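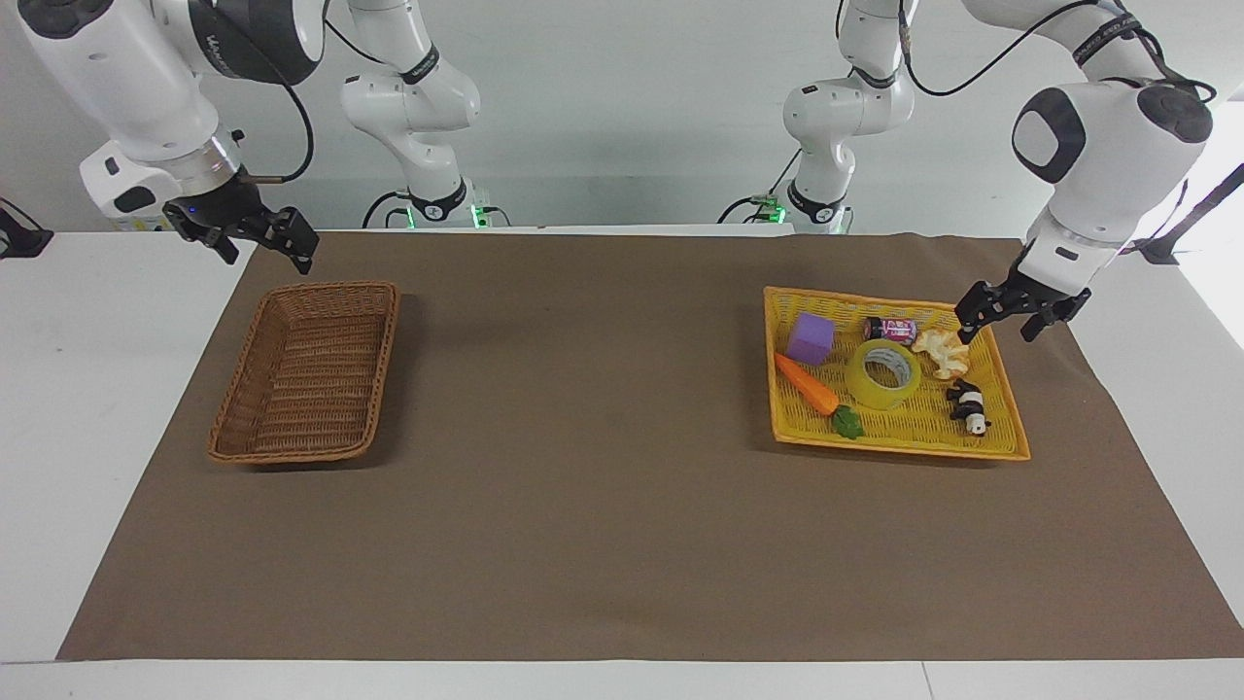 Oficina Partilhada Morkside — Grupo de Robótica, caderno de bancada

Fevereiro, entrada 27

Comecei às 16h. A tarefa de hoje é passar os objetos do cesto amarelo, à direita, para o cesto de vime, à esquerda. O braço do lado do cesto amarelo pega, o outro ajuda quando o objeto fica atravessado na borda. Chamo "direito" e "esquerdo" do ponto de vista do robô, portanto na mesa fica ao contrário. Já me enganei duas vezes nisto e escrevo aqui para não repetir.

Objetos no cesto amarelo: cubo de espuma roxo, cenoura de brincar, rolo de fita de embalar, lata pequena deitada, panda, e a peça amarrotada cor de creme. Os dois cestos estão um pouco rodados na mesa. Deixei assim de propósito, porque na semana passada alinhei tudo com o tapete e o programa ficou mal habituado.

Altura de espera das duas garras: igual, 60 mm acima da borda do cesto mais alto. Antes tinha 27 mm e era pouco para sair com a cenoura na vertical.

Coisas observadas:
— a fita pega-se melhor pela parede do rolo, com um dedo dentro do furo. Por fora a abertura da garra não chega.
— o panda roda quando se fecha a garra depressa. Baixei a velocidade de fecho para 8 mm/s e ficou aceitável.
— a lata escorrega. Experimentar as pontas de borracha da Meten, se ainda houver na gaveta.
— o cubo não dá problema nenhum.

O ficheiro de configuração é o histimmont_426. Não mudar o nome, o script de arranque procura exatamente este.

O cabo do braço esquerdo corre por fora da parte de cima do braço e faz uma curva e quero ver se aperta quando o braço vai até ao cesto de vime. Falta medir. Também falta pôr uma marca no tapete para a posição dos cestos, com fita de papel que se tire sem deixar cola.

Parei às 18h30. Quem usar a bancada a seguir, por favor não desligar o controlador sem antes levar os braços à posição de repouso.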